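Dalthorpe Home Workshop Help
Tables and benches

Bolts in a wooden tabletop keep working loose

Noelia Cifuentes
Posted Nov 6, 2025

I have a light-colored solid wood table from Cordero, top 18 mm thick, used as a bench in a spare room. A small vise is mounted on it with wood screws straight into the top. The screws have been retightened several times since April and two of them now spin without gripping. The vise rocks toward me when I pull on a workpiece.

I would like a mounting that can be removed and put back without chewing up the wood. Underside access is fine except near the apron, where there is no room for a wrench. Are threaded inserts strong enough, or does it have to be bolts all the way through? I also don't know whether the old holes can be reused. The table has an oil finish, if that matters.

skidum_bench

Through bolts wherever you can reach the underside. Wood screws depend on the fibers around the thread, and each removal cuts those fibers again. A bolt with a large washer and a locking nut clamps the full thickness of the top, and the fibers are only in compression.

Inserts are acceptable near the apron. Use the type with a coarse outer thread and drill to the size given by the maker. An undersized hole will split a top this thin, and an oversized one will let the insert pull out. In hardwood, wax the outer thread and drive the insert with a bolt and two nuts locked together. The slot in the end of most inserts breaks.

The order I would work in:

1. Remove the vise and clean out the stripped holes. Glue in hardwood dowels, let the glue cure overnight, and trim them flush. Don't put new hardware in the old holes until this is done.

2. Put a flat metal plate between the vise and the top, larger than the vise base on all sides. Bolt the plate to the tabletop and the vise to the plate. The load is spread over more wood, and the vise can come off without disturbing the bolts in the top.
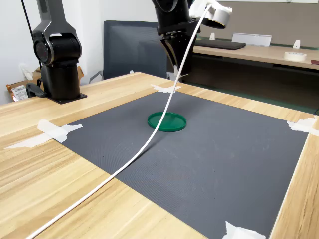
3. Drill from the top face with a scrap board clamped underneath so the exit side doesn't tear out. Make the clearance holes slightly larger than the bolts. Solid wood moves across the grain with the seasons, and a tight hole in a rigid plate gives it nowhere to go.

4. Tighten by hand, then a little at a time in a cross pattern. Stop when the washers just begin to mark the wood. Check again after a few weeks of use.

Oil finish makes no difference to the bolts. It does matter for the dowels: glue won't hold on an oiled surface, so drill back to bare wood inside the hole.

Falarar

just fill the holes with toothpicks and glue, same screws. Mine has held for years (picture hook though, not a vise)

Noelia Cifuentes

Plugged the holes with dowels and ordered a steel plate. Bolts on the open side, inserts by the apron. The nut side of one bolt lands on a stretcher, so I will have to shift the whole layout back a little before drilling.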